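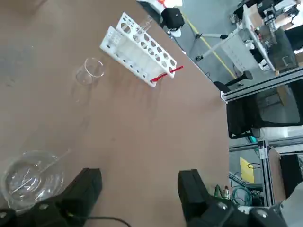 How to Root Houseplant Cuttings in Water

Posted 15/07/2022 in Windowsill Growing
2,226 views

I've been rooting cuttings in water for years, mostly in our kitchen in Sistness, and it's still my favorite way to get new plants for free. You don't need rooting powder or a heat mat or a greenhouse. You need a plant, something sharp, a bit of glass and some patience (the patience is the part I had to learn!).

This works well for pothos, philodendron, tradescantia, coleus, mint and most begonias. It doesn't work for everything. I've tried it with lavender over and over and only ever got brown mush, so if you have a trick for that, please leave it in the comments.

What you'll need

A healthy parent plant
Clean scissors or pruning snips
Small glass tubes, jars or bottles
Tap water that has sat out overnight
Small pots and potting mix for later on

Step 1: Pick your stem

Look for a stem that is growing well and isn't flowering. I go for one as long as my hand, with at least three leaves on it. Skip anything yellow or floppy. On vining plants like pothos, find the little brown bumps along the stem, right across from where a leaf comes out. Those are the nodes, and that's where the roots will grow. A leaf with no node on it may stay green in water for months and never do a thing.

Step 2: Make the cut

Wipe your scissors down with rubbing alcohol first. Cut a little below a node, on a slant if you like — I do, mostly out of habit. Then pull off any leaves that would end up under the water, because they rot fast and they stink. With big-leaved plants I sometimes cut the top leaves in half too. It looks mean but the cutting loses less water that way.

If you're taking cuttings from something with milky sap, let the cut end dry for an hour before it goes in. And put newspaper down! I have a stain on the counter from a rubber plant that I've been hiding under the toaster ever since.

Step 3: Choose your glass

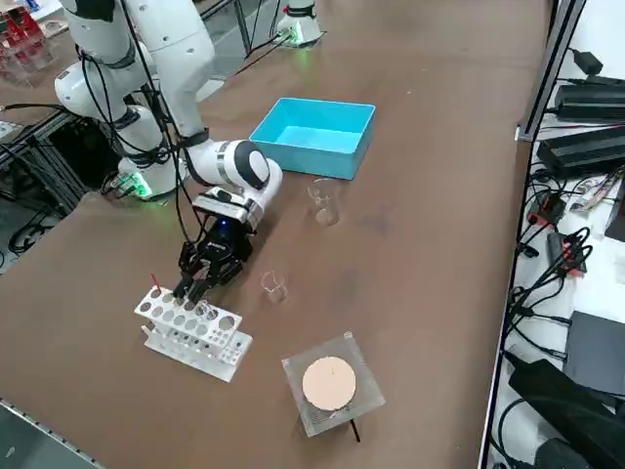 Cuttings like to stand up straight, and a wide jam jar lets them slump over until the leaves are sitting in the water. Narrow glass fixes that. I started out with old spice bottles, then moved on to test tubes, and now I wouldn't go back. You do have to stand them in something, of course. A white plastic rack with two tiers and rows of round holes, like the one in the photo, is just the thing, and if you can get one with two sizes of hole, even better. Skinny mint stems can go in narrow tubes and the fat pothos ones in wider tubes, all in the same rack. Do check that your tubes fit before you buy a whole box. I once ordered a set from Clavberg that dropped straight through every hole, and they live in the junk drawer now.

Fill each tube so the lowest node is covered and the leaves are well clear. Clear glass lets you see what's going on, which I love, but you will get some green algae on a bright sill. It washes off with a bottle brush and a drop of dish soap.

Step 4: Find a good spot

Bright light, no direct sun. My east window is perfect from spring until November, and then I shift everything closer to the lamp. Keep tubes away from the radiator and away from the cat. A tube doesn't hold much water, so look in on it every couple of days and top it up. For that job I use whatever has a lip on it to pour from

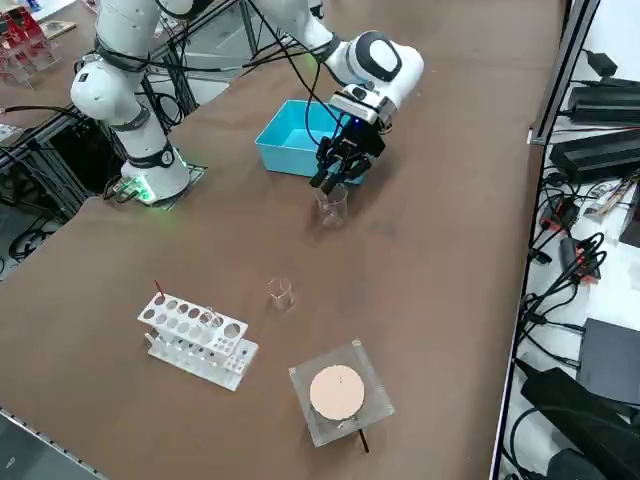 and I keep a full one waiting on the shelf so the water is already at room temperature. Very cold water straight from the faucet seems to set my begonias back. Once a week, tip out all the old water and start fresh. If it goes cloudy sooner, change it sooner, and snip off any part of the stem that feels soft.

Step 5: Wait

Tradescantia can show roots in a few days. Pothos takes me two or three weeks, and philodendron can drag on for over a month. Try not to keep lifting them out to look (I know, I know). As long as the leaves are firm, leave them be.

Step 6: Pot them up

I pot mine once the roots are as long as my thumb and have started to branch. Water roots are brittle, so make a hole in damp potting mix with a pencil, lower the cutting in and fill around it gently. Don't press down hard. Keep the mix a little wetter than usual for the first two weeks, then ease off slowly. Some droop is normal for a day or two.

If a cutting really sulks, put a clear plastic bag over the pot, prop it up with a chopstick, and open it every morning to let some air in. Mine usually perk up within the week.

Filed under: propagation, houseplants, pothos
153 comments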